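17 September 2018

I've been reading up on the Pranmont flood all week, and I can't stop talking about it (sorry, family). It started on a night in January, when the mill dam above town gave way after 21 days of rain. By breakfast the water was up to the second-floor windows on Lill Street, and 181 houses were gone.

What gets me is the church bell - the sexton kept ringing it for two hours, standing in water up to his waist!
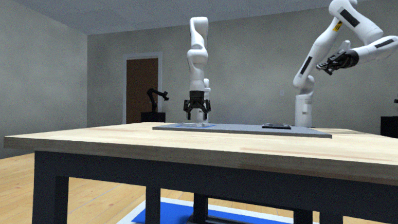
Joanne Lightfoot wrote in to say the bell story came later, and that the oldest town record only mentions a man with a lantern. Fair enough, and I'd love to see that record. I'm still a bit attached to my bell.

Next up is the relief list, all 1,109 names of it. My great-grandmother should be in there, under one spelling or another.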